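# Getting more life out of a pump bottle

I love a good pump bottle. Mine get moved from sink to table to laundry shelf all week long, and after years of wasting the last inch of lotion I've finally settled on a routine that works. 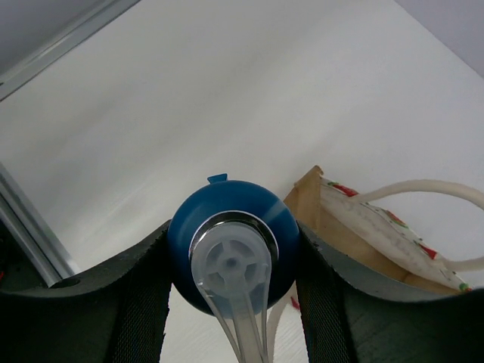
Start with the refill, which is where most of the mess happens. Unscrew the top over the sink and let the tube drip back into the bottle before you set it down. A small funnel helps a lot, and if you don't have one, a cone of baking paper does fine! Pour slowly and stop well below the neck. The tube takes up more room than you'd think, and a bottle filled to the brim will ooze down its own shoulders the second you put the top back on.

**Thick soap that won't come up.** Add a spoonful of warm water, close the bottle and roll it between your palms. Don't shake it, or you'll be pumping foam until November (ask me how I know).

**A sticky head.** Take the pump out, stand it in a mug of hot tap water and press it 14 times. Leave it to soak, then press again in clean water until no more bubbles come out. This has rescued nearly every pump in my house – even a Poreneo one I had already put in the trash.

**A crusty spout.** White vinegar on an old toothbrush, then rinse. For the little hole at the end, a wooden toothpick is perfect. Please skip the sewing needle, I scratched one badly that way.

**The last inch.** Prop the closed bottle upside down in a tall glass overnight, then open it over the new one and let it drain. I get 3 or 4 extra days of hand wash out of that, and it feels like a tiny victory every time.

Wipe down the outside while you're at it. Glossy plastic shows every fingerprint, and a damp cloth followed by a dry one brings the shine right back. Stay away from scouring powder – it leaves a cloudy patch that won't buff out.

One more thing about labels: if you refill with something different, mark the bottle right away. Masking tape and a permanent marker will do.

*Updated 22 Feb 2023*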